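Club Log, Tuesday

The Mendby Canoe Club convened at the Lenihan launch at 2000 for the evening paddle to Drustum. Fourteen members signed the sheet. The river gauge read 164 centimetres, within the club's limit for intermediate paddlers, and the safety briefing was delivered before departure.
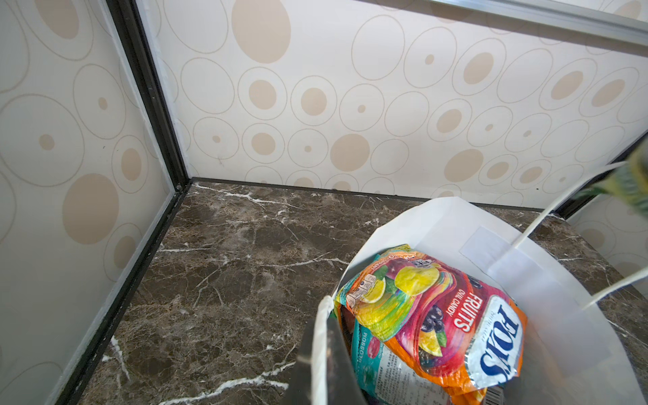 All boats were off the water before dark. One spray skirt requires repair and has been withdrawn from the loan pool. The Doltia portage remains closed until further notice. Next paddle: Saturday, 1000.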